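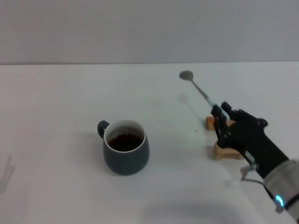
Figure 1. A dark gray mug holding a brown liquid.

Unit 3: Heat Loss and the Cooling Curve
Handout for the session of 3rd September

Scope
This unit covers the transfer of heat from a warm body to cooler surroundings. Students should have read the Subramaniam notes on temperature scales before class. The June edition of those notes is the one in use; earlier printings contain an error in the table of units.

Key terms
Conduction – the passage of heat through matter in direct contact.
Convection – the movement of heat by a flowing liquid or gas.
Radiation – the transfer of heat by electromagnetic waves. No material is required between the two bodies.
Evaporation – the escape of molecules from a liquid surface, which removes energy from the liquid left behind.

Newton's law of cooling
The rate at which a body loses heat is taken to be proportional to the difference between its temperature and that of its surroundings. A plot of temperature against time is therefore steep at first and flattens as room temperature is approached. The law is an approximation and works best when the difference is small. Evaporation from an open surface is a common source of error.

Laboratory work
Heat the water to 70 degrees Celsius and record its temperature every minute for 8 minutes. Repeat with a lid in place. Use the same volume of water in both runs. Plot both curves on one set of axes and label each.

Reports are submitted through Voso. Late reports will not be graded without prior approval.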